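The Second Quote

Lenuța Sandu had the budget sheet open before seven. The line for packing equipment said 689 a month, over three years, and she had typed it in herself in January when it still looked like a small number.

Kovada packed gift orders. Other shops sent over their stock and Kovada put it in boxes. The work was done by hand, and the owners wanted one arm on the bench by summer.

There were two quotes. Sekus would lease them an arm, a gripper and a stand for the 689, service included. Imier would sell them the arm outright and charge for everything else, and everything else ran to four pages. Pieter Chauke had read all four.

"They want 300 for the fingers," he said on the phone.

"For a pair?"

"Each. And they wear out. I asked how long they last and the man said it depends what we pick up."

"What did you tell him?"

"Boxes. Phones. Small stuff. He said that was a wide range."

Lenuța wrote 300 in the margin and wrote it again under that. Then she added a line called spares and left it blank.

"What does Sekus say about spares?"

"Sekus says they're covered up to 20 a year. After that we pay."

"Would we go through 20?"

"I don't know. I've never owned one."

She liked that about Pieter. The last man they had asked, at Kyriakidis, had told her the arm would pay for itself in 100 working days, and when she asked him which days, he sent her a brochure.

"Have you got anything I can show them?" she said. "They're going to ask me what we're paying for."

"I'll send you what I have."

It came through while she was rinsing her cup.
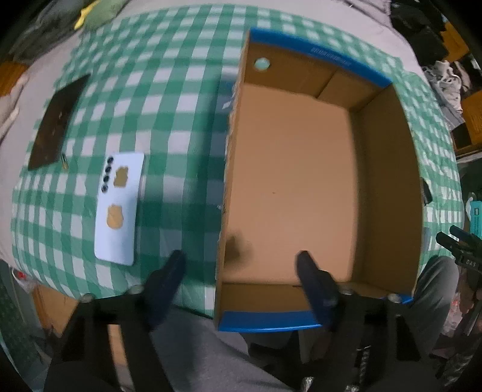

The trouble with a budget was that it had a line for the arm and no line for the table. Lenuța went back to her sheet and thought about what would have to be bought before any arm could start. They would need a bench. Pieter's table had a green-and-white checked cloth on it, and a blue box standing open with nothing in it, and a white phone lying face down to the left. She typed in a bench, then a mat for the bench, then better lights. The total went up and she didn't like it, but it was closer to true.

She called him back.

"How deep a box can it reach into?"

"Depends on the fingers."

"The 300 ones?"

"There's a longer pair. He didn't give me a price."

"Get the price," she said. "And ask Sekus if the long ones count toward the 20."

He said he would call them both before lunch. She saved the sheet under a new name, kept the old one, and went down to unlock the loading door.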